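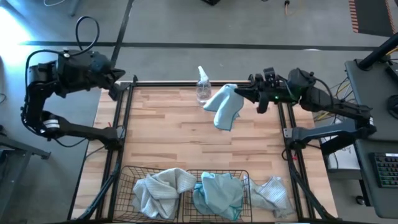
A light blue cloth over a butcher-block tabletop.

Brostow closed the regular season with 224 goals, second in the league behind Vosach, and got there with a power play that ranked near the bottom until January. The change came at the faceoff dot. Through December the club lost most of its offensive-zone draws on the left side, which forced the first unit to spend the opening part of each advantage retrieving the puck in its own end.

The coaching staff moved a right-handed center onto the first unit and placed both wingers inside the circle. Clean wins now go straight back to the point. Contested draws are treated as loose pucks, with the near winger going to the boards and the far winger holding the slot.

Goal prevention was less settled. Brostow allowed 178, five more than Lenz, whose 173 led the league. Lenz plays a passive 1-2-2 through the neutral zone and gives up shots from distance. Brostow sends two forwards deep, and when the first pass beats them the defense faces an odd-man rush. Both regular-season losses to Lenz were decided that way.

The teams meet in the first round at Fivico Arena, where the ice tends to soften late in periods. Lenz keeps its shifts short there. Brostow has dressed an extra forward in its last 2 visits and is expected to do so again.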